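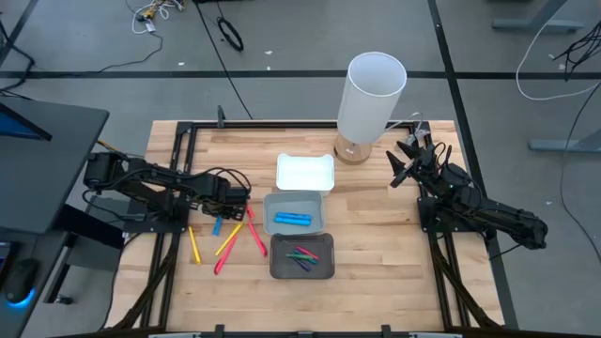

Markers, October. White bin still empty.

Eleventh hour of sorting markers, or it feels like that. The number we owe Dasgate by the end of the month is 200 good episodes for this table alone, and when I left tonight I'd have signed my name to maybe half of what's in the folder. The folder says we're further along than that. The folder counts anything with a start and a stop in it.

I want to write down how a morning goes while I still remember it, because the summary I have to send to Coughlan will make it sound like a process. You scatter the markers on the wood. You sit down, take the controls, and move them one at a time into whichever bin the sheet says. Then you press the pedal, say whether it was a success, get up, scatter them again. The sheet says "randomize the layout." I am not random. By coffee I was dropping them on the left side of the table every time, pointing more or less the same way, since that's where my hand goes. I caught it only because I scrolled back through the thumbnails and they looked like one long episode. So the model will learn to pick up markers from the spot where a bored person drops them. Good to know.

The sorting rule changed again, too. Last week it was by color. This week it's by color except when the prompt says otherwise, and the prompts come out of a spreadsheet that was written by someone at Murumero who I don't think has seen our bins. One line was "put the cold ones together." Cold! I put the blues together and left it at that. Was the green cold? I decided green was not cold. Tomorrow whoever has the chair may decide it is, and both will go in with a success mark, and somewhere down the line someone will draw a graph about how the system deals with unclear instructions.

I said this at the midday call and was told variety between operators is healthy. Fine. I believe some variety is healthy. I also believe that if two people grade the same thing in opposite ways you have a mess, and calling it a distribution doesn't clean it up. I didn't say the second part. I ate my sandwich.

The left arm had its sulk again after lunch, a tiny lag when you close the gripper. You learn to close early. Everyone on the table closes early now without thinking, which means every demonstration from this afternoon has a human correcting for a lag the machine may not have next month. I wrote it in the notes column. I would love to meet the person who reads the notes column.

Then the lamp. The lamp was my afternoon.

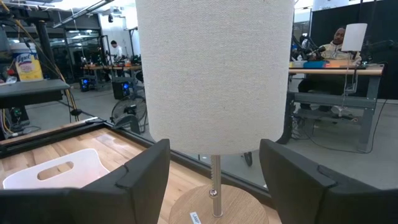
LAMP, from the gripper's side.

I've argued about that label since it went on. It's a small thing and I know I'm the only one who cares. The idea was that it would help the people who go through the footage later and have to type in the name of each object. But the wrist camera can read as well as we can, or it will, and then what have we taught it? To find a lamp, or to find a white sticker with four capital letters? I asked if we could run half the lamp episodes with the sticker off. The answer was that taking it off would make the set inconsistent. I asked if we could turn the base so the sticker faced away some of the time. That one got a "sure, if you like," so I did it for a while, and felt pleased with myself, and then forgot and went back to facing it forward. So now it's inconsistent anyway, and in no way anyone planned.

The task itself is to move the lamp aside without knocking it over, to clear space for the bins. By hand, a second and a half. With the arms, you come in low, one finger either side of the pole, and try to keep off the shade. The shade is the trouble. From the wrist view it fills the upper middle and draws your eye off the base, so you have to keep reminding yourself to check where the wood ends and the rail begins. I tipped it once badly enough that I grabbed it with my real hand. You're supposed to mark that as a failure and keep it. I very nearly deleted it. That's the part of this job I trust least, in me and in everyone else: the failures that get quietly dropped at the moment they'd be useful. If every demonstration we send shows a lamp behaving itself, the model has no idea what a lamp looks like on its way down.

I kept it. I marked it. I'm writing that here so I can't pretend otherwise.

A visitor came through from the Julluvville office around four and asked me when it would be able to do this by itself. I said it already does, sometimes, for the demo. He asked how often is sometimes. I said it depends on where you put the markers. He laughed as if I'd made a joke, then took a marker and put it down near the rail, on the far side of everything, and asked if it could get that one. I told him I hadn't recorded any there. He nodded and went off to look at something else. It was the best question I've had in weeks, and I spent the next half hour putting markers near the rail, at angles I'd normally avoid, and grading them hard.

Those were slow. They were ugly too, lots of backing off and coming in again. I think they may be worth more than the whole morning, though I can't prove it and I notice I've got no better evidence for my hunch than Murumero has for the spreadsheet.

Last one before I shut down was a yellow. Straight up, firm grip, and I held it there longer than I needed to, for no reason I'd care to put in the notes column. 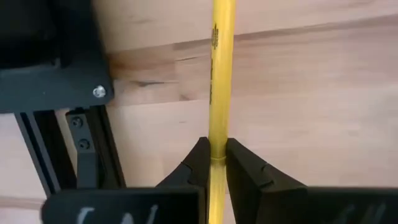
Maeve Keane read all this over my shoulder on the train and thinks I'm too hard on the dull episodes. Her view is that you need a big pile of boring, nearly identical grabs before the odd ones mean anything, and that if I'd spent the morning being clever near the rail we'd have a machine that could rescue a marker from a ledge and couldn't pick one up off the middle of the table. She's with me on the sticker. She says peel it off and don't ask.

I said I'd think about it. She may have a point on the pile. I'd still like someone to try it both ways before we scatter another lot, and the sheet for the morning has no row for that. It has 2 new prompts, and one of them says "tidy up nicely."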